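Publications > Working papers > Section 4

Last updated: March

4.2 Perceived warmth of furniture surfaces

In the second part of the study we asked how people judge a surface before they touch it. The participants were 18 residents of Guseo and Kendosby, all of them adults who had bought a table in the past three years. Each person received a set of printed surface samples and placed them in order, from the coldest to the warmest impression. The sessions took place at 10 in the morning, near a north window, so that the light was similar for everyone.

The pale samples were judged less evenly than the dark ones. Several participants changed the order two or three times — mostly when the grain had large curves. In Lorente we had seen the same hesitation with gray samples, but it was weaker there. A straight grain was often called "calm", and a curved grain "natural" or "old".

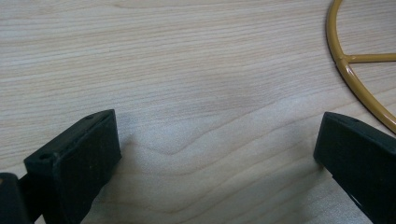 Figure 3. Pale tabletop with arching grain.

The price given to the participants also had an effect. When a sample was marked 300, it was placed on the warm side more often than the same sample marked 200. We did not expect this, and the Irkano questionnaire had no item for it. Section 4.3 treats the price effect separately.

Contact: Irkano working papers office | Copyright Irkano | Back to top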